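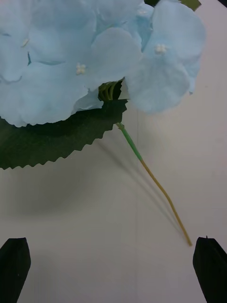 boso_28
Flower shop work is where I'd bet against robots. One stem lying flat, fine. Filling a bunch, no way, not yet.

chien
Disagree. Our Kurkix at the shop packs 38 boxes an hour. Stems are just thin boxes lol

boso_28
boxes dont bend

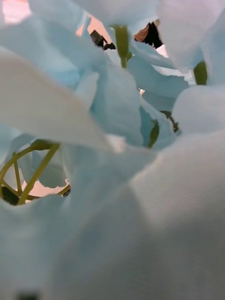
broleo6
Chien, packing is the easy part. Reaching into a full arrangment is where it falls apart – soft stuff in the way everywhere. That green wire ring sits behind the petals, so try getting a finger to it without mashing them. I'd give it 2 years.

chien
ok fair on the ring. Still say sooner

boso_28
you said that in August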